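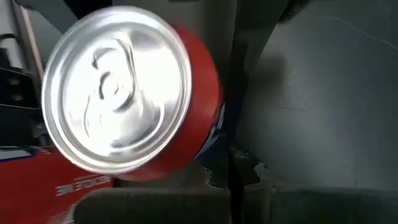 Section 3: Teaching your Pellix kit to sort cans

By now you should have both arms bolted down and the Plelto software open on your laptop. If the software only shows one arm, go back to Section 2 and redo the pairing, I'll wait. I wrote this part after setting up my own kit on a Saturday, so you're getting the order that worked for me (the factory sheet has it a little differently).

1. Put your bins on the table first, then the cans. Clear plastic bins are fine! I like them, you can see what's gone where without leaning over anything.

2. Press Home on both arms and let them stop completely before you reach in.

3. Go to Table Setup and drag a box around each bin. Give them short names, because you'll be tapping those names a lot later.

4. Stand one can near each bin and press Check Reach. Both grippers should be able to hang over the table with their fingers open and no cable pulling tight.

CAUTION: Keep your hands, sleeves and coffee out of the space between the arms whenever the power is on. The stop button goes where you can slap it without looking. 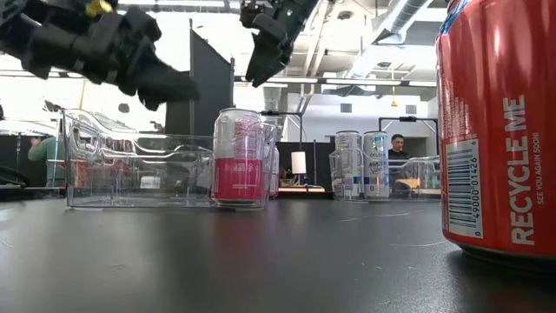 Fernanda Aguiar wrote in to say that step 4 went much better for her with slim cans than with the regular ones, and that she had to run Check Reach again every time she swapped sizes. Good tip, and I've started doing the same thing. It takes a minute and saves you a dented can.

5. Pick Can Grip from the tool list and set the squeeze to Low. You can always bump it up, but start low, please.

6. Hold the Teach button and bring the fingers down over the can you want. Go slowly for the last bit, especially if there are other cans standing close by.

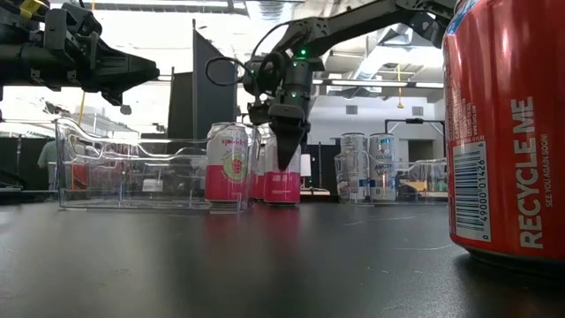
Photo: Matilde Simões / Meireles

7. Let go of Teach, tap Save Point, and name it after the bin the can belongs in.

8. Repeat for the other cans. I saved three points per bin and that's been plenty for me.

NOTE: Shiny lids can confuse the wrist camera. If the preview goes white over the top of a can, turn down the exposure slider or move your lamp a little, then try again.

NOTE: The memory holds 500 saved points, so don't be shy about saving extras. Delete the bad ones from the Points tab when you're done.

9. Run the whole thing once at Slow with your hand by the stop button. If a can tips, stop, stand it back up and teach that point again.

Finger pads are due for a swap after some 3,000 picks. The counter is under Care, next to the Dririne pad order code. Mine says 1,923 right now, so I've got a while yet.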